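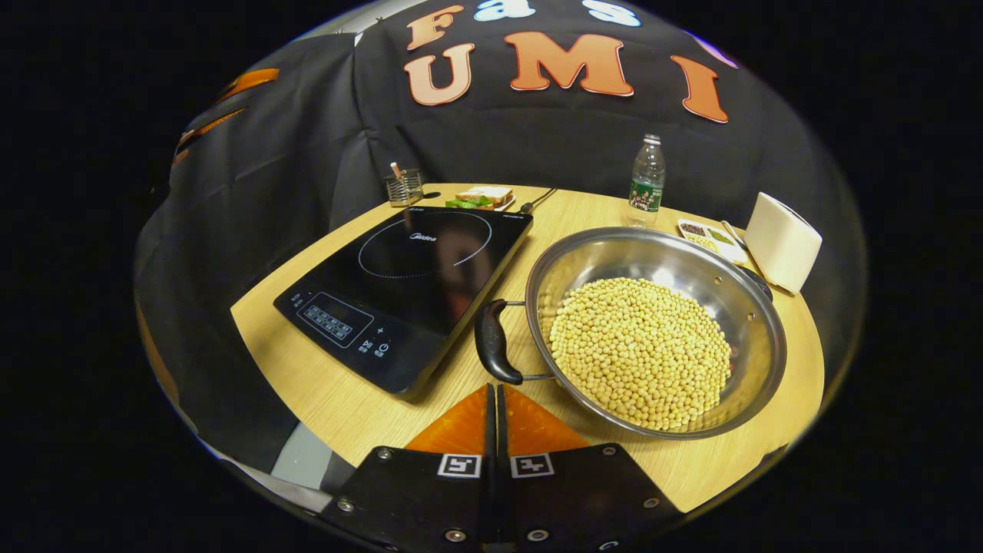 Figure 4.1 A portable induction cooktop on a round table. The circle on the glass marks the cooking zone.

Chapter 4
Heat and How It Moves

In this chapter you will learn:
the difference between heat and temperature
how heat travels by conduction, convection and radiation
why some materials are used for pans and others for handles
how to work out the energy needed to warm a known mass of water

Before you start, you should be able to read a thermometer to the nearest degree, use a balance, and rearrange a simple equation. If you are unsure about the last of these, go back to Section 1.3.

4.1 Two words that get mixed up

In everyday speech people use "heat" and "temperature" as if they meant the same. In science they are kept apart. Temperature tells us how hot or cold something is, and we measure it in degrees Celsius. Heat is energy that moves from a hotter thing to a colder thing, and we measure it in joules.

Think of a cup of tea and a bath. The tea may be at 80 degrees and the bath at 40 degrees, so the tea has the higher temperature. But leave both to cool to the temperature of the room and the bath will give out far more energy, as there is so much more water in it. A thermometer on its own cannot tell you this. You also need to know the mass and what the thing is made of.

Heat moves from hot to cold until both are at the same temperature. When you hold an ice cube, it feels as if cold is passing into your fingers. What passes is energy, and it goes the other way, out of your hand and into the ice.

4.2 Three ways for heat to travel

Conduction is the movement of heat through a material without the material itself moving along. The particles at the hot end vibrate more and pass some of that movement to their neighbours. In metals there are also free electrons which carry energy quickly from one place to another, and this is why metals are good conductors. Wood, cork, most plastics and still air are poor conductors. We call them insulators.

Convection happens in liquids and gases. When water at the bottom of a pan is warmed it expands a little, becomes less dense and rises. Cooler water sinks to take its place. The loop that forms is called a convection current. You can see one by dropping a single crystal of potassium permanganate into the side of a beaker and warming the water gently just beneath it.

Radiation needs no material at all. Energy from the Sun reaches us across empty space in this way. Dull, black surfaces are good at both taking in and giving out radiation, and shiny ones are poor at both.

Most real cases use more than one of the three. On a gas ring, hot gases carry energy to the base of the pan, conduction takes it through the metal, and convection spreads it through the soup. An induction cooktop works differently at the first step. A coil under the glass makes a changing magnetic field, the field drives electric currents in the base of the pan, and the pan itself gets hot. The glass is then warmed mainly by the pan standing on it. From that point on, conduction and convection do the same job as before. We shall come back to induction in Chapter 11, after you have studied magnets and coils.

4.3 Pans and handles

A cook wants the base of a pan to conduct well and the handle to conduct badly. Copper and aluminium are both very good conductors, but neither works well on most induction cooktops unless a layer of steel or iron is added to the base. A simple test is to hold a magnet against the underside. If it sticks firmly, the pan will probably work.

Activity 4A Comparing spoons

You will need a metal spoon, a wooden spoon and a plastic spoon of similar length, a beaker of hot water, some butter and three dried peas.

Fix a pea near the top of each handle with a small dab of butter. Use the same amount each time. Stand the spoons in the beaker together and start the clock. Write down the order in which the peas fall, and the time for each. Stop after ten minutes even if some have not fallen.

Take care with the hot water - it should be poured by your teacher.

Sizwe and Usa did this activity and their first pea fell after 114 seconds. Which spoon do you think it was on? Give your reason in one sentence, then carry on to Section 4.4, where you will need your results table.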